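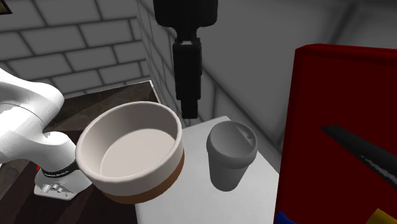
4.2 Open day demonstration

The simulated setup was shown to the public on 15/08/2024, during the open day of the Dunar laboratory. In total 218 visitors came to our stand, and 22 of them agreed to give spoken commands to the arm.

Figure 6. View of the simulated workspace, with the arm, the bowl and the lidded cup.

Each visitor had two attempts. The commands were typed by the second author – the microphone was not reliable in the hall – and passed to the Nseir planner without correction. Commands which named no object were kept in the data and are treated separately in Section 5.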